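Hinds Revises Season Rules for Its Football Management Series

Hinds, the publisher of the football management series Clumau, has confirmed a revised set of career rules for the coming edition. Suspensions, loan recalls and registration windows will now carry over between saved seasons, a change that players have requested since the series moved to its present engine.

Under the current edition, a club's disciplinary record is cleared each summer. Kazuhiro Miyazaki, lead designer at the Grekska studio, said the arrangement had allowed managers to field banned players on opening day.

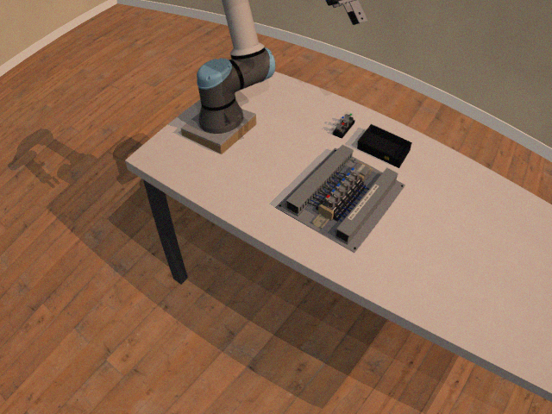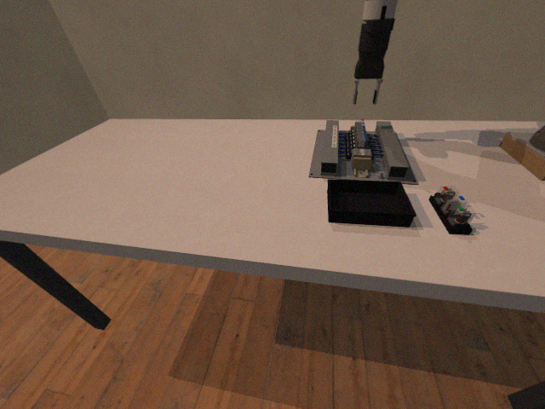

Skisar, Jul 29, 2026

The new rules were tested in a closed trial that opened in March with 798 participants. Each was asked to complete 2 full seasons with a single club. Paora McPhee, who supervised the trial, reported that most complaints concerned the length of the transfer menu, which has since been shortened.

The edition will include 1611 clubs, and some 100 of them will be playable for the first time. Lower divisions will follow the same disciplinary code as the top tier, although fines will be smaller.

Existing saves may be imported once. Flynn Faulkner of Hinds advised players to keep a copy of the original file, as an imported career cannot be returned to the earlier edition. Prices will be published with the release schedule.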